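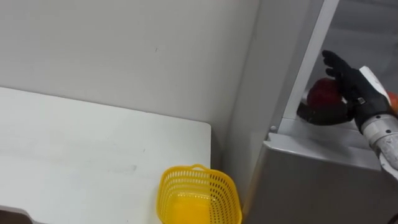
# Gisus wrist kit – for humanoid hands on a bench arm

Wrist kit for people putting a five-finger hand on an arm at home or in a shared shop. Goes between the last joint of your arm and the hand. Strap, housing, adapter plate, cable guide, screws. No hand, no arm. Please read that again before ordering, we get the email every time.

Built and packed at the Ramgate workshop. In stock as of 8th January, small batch.

## What it's for

Reaching into stuff. Cabinets, fridges, open shelves, any place with a lip along the front and not a lot of room above it. Most home builds do fine picking off a flat table and then fall apart when the hand has to go over an edge and turn. The wrist is too fat, or the cable snags, or the whole thing sags once there's an apple in it.

So we did the boring work on the wrist. Low underside, cable out the back, all the bulky parts on top where they don't hit the shelf.

Fruit is what we test with. Apples mostly. Round, slippery, cheap, and you can eat the ones that don't get bruised. Gray cabinet, table next to it, yellow basket on the table. Same layout you can throw together in a kitchen.

## In the bag

- Adapter plate, aluminum, 4 bolt holes
- Wrist housing, printed, white
- Strap with buckle, black
- Cable guide, 2 pieces (they snap together, push hard)
- Screws and a hex key
- Printed card with the bolt pattern, full size – lay it on your arm flange and check

## Specs

| | |
|---|---|
| Length, flange to palm mount | 153 mm |
| Weight, no hand | 200 g |
| Mounting bolts | 4 |
| Cable exits | 2 |
| Color | white housing, black strap |
| Left or right | either, flip the plate |

Weight is with screws and strap. Doesn't include whatever cable you run through it.

## Fitting it

1. Power off. Arm parked somewhere it can't drop.
2. Card against the flange. Holes line up? Good. If not, stop and write to us, don't drill the plate.
3. Plate on, bolts finger tight, then snug them corner to corner.
4. Run the hand cable through the guide *before* the housing goes on. Easy to forget. You will be taking it apart again if you do.
5. Housing on top. It only fits one way.
6. Hand on, strap around, buckle on the side you can reach. Firm but not crushing the glove if your hand has one.
7. Move the wrist through its full range by hand. Watch the cable. Then power.

Leave the strap one hole looser for the first hour, covering stretches a bit, then take it up.

## Shelf height and where to put the basket

Comes up a lot so here are the notes Keisha Escobedo keeps taped up over her bench, cleaned up a little:

Table close to the cabinet but not touching. Small gap is fine. If they touch, every bump on the door goes into the table and your basket walks.

Basket near the corner of the table on the cabinet side. Short swing, less time with the fruit in the air. Light plastic baskets slide, so a square of drawer liner under it helps alot.

Palm up or a bit sideways for lifting out. Palm down works on a table and is misery behind a lip. Thumb stays low, along the underside, and the fingers do the wrapping. Don't close hard. An apple sitting in the palm needs hardly any grip at all and the motors stay cooler.

Go in high, over the ledge, forearm outside. You don't need the elbow in there. If you find the forearm going in too, your base is to far back – move the base, don't fight it in code. 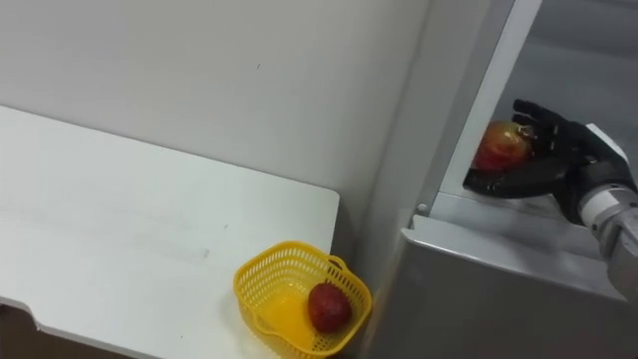

Approach speed: slow for the last hand's width, whatever you like before that. Keisha runs hers slower than she has to. Saves shelves.

Teach the drop point over the basket with the hand empty first. Then with fruit. The sag is different, and on a longer arm it's enough to catch the rim.

## Fits / doesn't fit

Fits: any arm with the bolt pattern on the card. Đào arm, both versions, bolts straight on. The older Đào needs the longer screws, they're in the bag, marked with tape.

Doesn't fit: grippers with a center shaft. Hands with the cable coming out of the palm side. Anything where the wrist motor sits outside the flange – housing will foul it.

Not sure? Photo of the flange next to a ruler. We'll tell you.

## Care

Wipe down with a damp cloth. Strap comes off and can be washed, air dry. Check the bolts after the first day of running, then now and then. Housing is printed plastic, so don't leave it on a radiator or in a hot car.

Not sealed. Cold shelf is fine, puddles aren't.

## Changes since the May batch

- Buckle is metal now. Plastic one cracked on two people.
- Cable guide opens from the side
- Card is thicker
- Deeper pocket under the housing for the connector, the old one pinched

May housings fit the new plate. New housings on an old plate, no – the tabs moved. Spare plates can be ordered on their own, put "plate only" in the order note.

## Ordering

Pickup at Ramgate or by mail. Orders go out in batches, you get a message when yours is packed. Returns fine if it hasn't been bolted up. Scuffed housing, cracked tab, missing screw: write and we'll send the part.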